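Asunto: Re: [vecinos-oficina] Bolsas del cubo amarillo
De: Loretta Hutchins
Fecha: febrero de 2020

Hola a todos:

Contesto a Gaëtan, que lo dejó caer ayer y se quedó sin respuesta.

Gaëtan Brunet escribió:
> ¿Alguien sabe qué bolsas van en el cubo de la tapa amarilla?
> Compré un rollo de Bometti y se escurren para dentro en cuanto
> echas dos vasos. ¿Y cada cuánto se vacía? Myrtle dice que a
> diario, Heikki que cuando esté lleno.

Pues mira, yo con las Bometti acabé harta también (son baratas, sí, pero el borde no agarra nada). Ahora pido las Trudetti, que vienen en rollos de 76 y dan la vuelta al canto con holgura. Quedan 3 rollos en el armario de la fotocopiadora, detrás de las resmas, así que coge sin miedo.

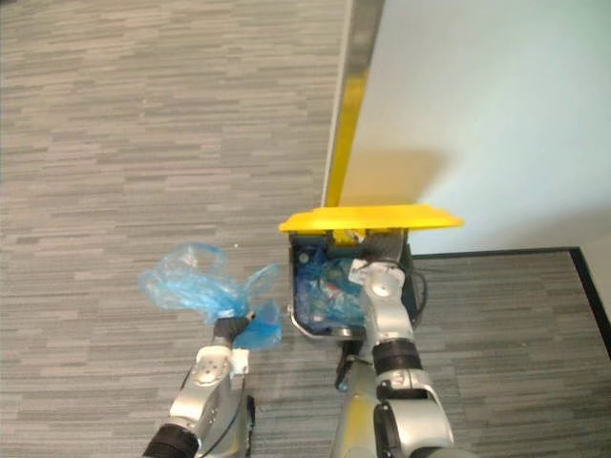 Lo de vaciarlo lo hablé con Myrtle y tiene bastante razón, aunque a diario me parece mucho gastar. Yo lo haría cada dos días y siempre antes de las siete, que luego cierran el patio. Eso sí, mirad dentro antes de decidir, porque en cuanto el plástico azul ocupa casi todo el hueco, como ahí, ya toca, diga lo que diga el calendario. Y abrid la tapa del todo, hasta atrás, que a medias se engancha la bolsa y es un fastidio. Ojo también con el cable negro que cuelga por el lateral, ¡no tiréis de él al sacar el cubo!

Otra cosa, la moqueta. Entre las rayitas grises se pierde cualquier miga y luego la pisamos todos. Ingeborg trajo de su casa un cepillo Lacson que va de maravilla, está colgado en el cuartito. 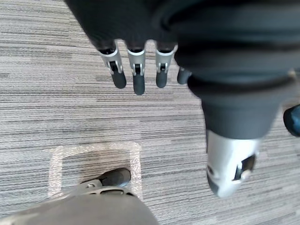
Si cae café, un trapo húmedo y a toquecitos, sin frotar, que frotando se abre el pelo y queda el cerco para siempre (hay uno junto a la mesa de Heikki que lo demuestra). En abril vienen los de Jultness a limpiarla entera y prefiero que la encuentren decente.

Gaëtan, si te sobran las Bometti me las quedo para la papelera pequeña.

Un abrazo,
Loretta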